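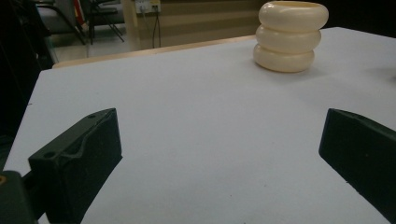
Storing a wooden paddle brush upright on a dressing table – what base width do I need?

Posted in Bedroom & Vanity by Nautiyal

I am reorganizing a dressing table with a white matte top. I have a cream ring-shaped holder, three stacked rings, narrowest at the bottom and widest at the top. I want to keep a wooden paddle brush in it, handle down, with a comb and a couple of makeup brushes.

The holder weighs 602 g empty on my kitchen scale. The inside depth is 100 mm. The brush weighs 124 g, and most of that is in the head. With the brush alone in the holder, the head leans over the rim and the whole thing tips if I bump the table. With the comb on the opposite side it stays up, but I don't want to depend on the comb.

Two things I would like to know:

Is there a standard way to work out whether a holder is stable for a given brush, or is it trial and error?

Is it bad for the brush to stand with the pins exposed? I used to keep it flat in a drawer, pins up. The pad is a woven type of material and it collects lint wherever I put it.

I would prefer not to glue anything to the table.

Talness

Trial and error, mostly, but you can narrow it down. The holder tips when the combined center of gravity moves past the edge of the base. Your problem is that the base is the smallest of the three rings, so the usable footprint is smaller than the holder looks from above. Measure the bottom ring where it touches the table, not at the bulge. A rounded ring only makes contact on a narrow circle, and that circle can be a good deal smaller than the outside diameter.

Then add weight low down. Steel shot or clean dry gravel in a small zip bag works. Fill to 19 mm and test again. Do not go much higher, or the handle will sit too shallow and you lose what you gained. With 100 mm of depth you can spare that much.

A clear silicone pad under the base will stop sliding on a matte top. It will not stop tipping. It also needs no glue.

On the second point, I have no opinion. I keep mine in a drawer.
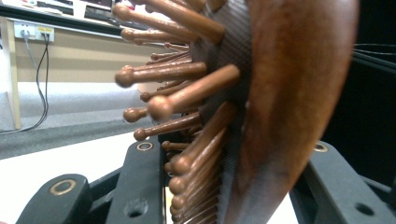 Lavura

Upright is fine for wooden pins. The pins are held at the pad and nothing is pressing on them. Flat in a drawer is fine too if the brush lies on its back. What does damage over time is storing it face down, where the ball tips carry the weight of the head and the pins are pushed at an angle.

The lint is a separate matter. A woven pad holds dust in the texture, and the outer rows trap hair at the base. Procedure I use:

Remove hair with the tail of a comb, working from the edge of the pad toward the middle.

Go between the rows with a dry, soft toothbrush.

Wipe the pad with a cloth that has been wrung out hard. Do not soak the brush. Water gets in behind the pad and the wood swells around it.

Lay it pins down across two rolled towels, so that the rolls support the head at its edges and the pins hang free. Leave it overnight.

For the wooden back, a drop of mineral oil on a cloth a few times a year is enough, if the finish is oiled. If it is lacquered, skip the oil and just wipe it.

Do not put the brush back in the holder damp. A closed container with a wet handle standing in it will mark the wood at the bottom end, and if you have gravel in there it stays wet longer.

Wellmont

just get a wider cup. I had the same thing with a vase, tried coins in the bottom, and it still went over when the drawer stuck. Ended up with a square utensil pot from the kitchen – over twice the base and it hasn't moved. The ring one can hold cotton swabs or something light.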